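Visita técnica ao centro de operações de segurança da Trorkavine

7 de outubro de 2019

Imprimir | Enviar por e-mail
14 partilhas

A convite da Trorkavine, uma delegação da associação deslocou-se às instalações da empresa em Pristow para conhecer o centro de operações de segurança, em funcionamento desde julho. A visita incidiu sobre a gestão de vulnerabilidades em redes sem fios empresariais e sobre o processo de distribuição de correções a clientes com várias localizações.

A sessão iniciou-se com a apresentação do Kerell, o sistema interno de inventário que regista o modelo, a versão de firmware e a data da última atualização de cada ponto de acesso. Encontram-se atualmente sob gestão 668 equipamentos, dos quais 76 aguardavam, à data da visita, a aplicação da correção mais recente. Segundo os responsáveis, a maior parte destes casos diz respeito a locais em que a interrupção do serviço só é autorizada fora do horário de expediente.
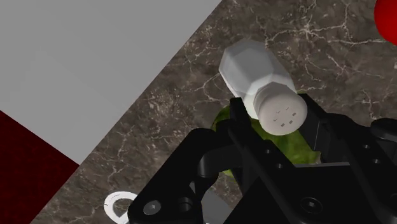
Çetinkaya observou que o prazo de espera lhe parecia excessivo para equipamentos que servem redes de convidados, e perguntou se não seria preferível suspender essas redes até à conclusão da atualização. A equipa anfitriã respondeu que a suspensão está prevista no procedimento, mas depende de decisão escrita do cliente, e que a questão será revista na próxima versão do contrato-tipo.

Seguiu-se uma demonstração do tratamento de alertas. Cada ocorrência é classificada em três níveis e atribuída a um analista; nos casos de nível superior, o primeiro contacto com o cliente deve ocorrer no prazo de 20 minutos. Foi ainda explicado o procedimento de isolamento de segmentos de rede, com especial atenção à separação entre postos de trabalho, impressoras e equipamentos de videovigilância.

Na segunda parte da manhã, os participantes acompanharam um ensaio de reversão de firmware em nove pontos de acesso de teste. O guião prevê a cópia prévia da configuração, a validação da assinatura do ficheiro e a reautenticação dos dispositivos associados. 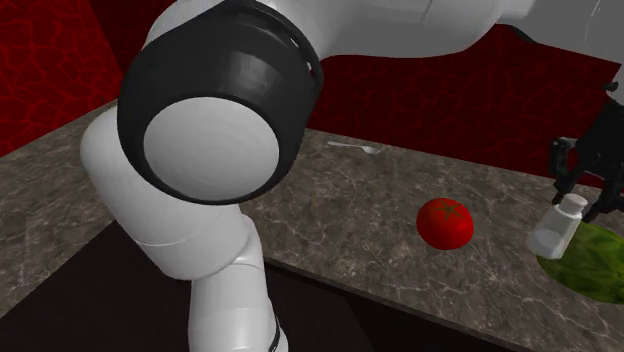
O mesmo guião é aplicado, com adaptações, aos comutadores e às firewalls de acesso, cujas janelas de manutenção são acordadas trimestralmente. A delegação solicitou cópia do modelo de registo utilizado, que será disponibilizada aos associados na área reservada, após revisão pela Trorkavine.

Os pedidos de inscrição para uma segunda visita a Pristow devem ser dirigidos ao secretariado, com indicação do nome da entidade e do número de participantes.

3 comentários | Imprimir | Enviar por e-mail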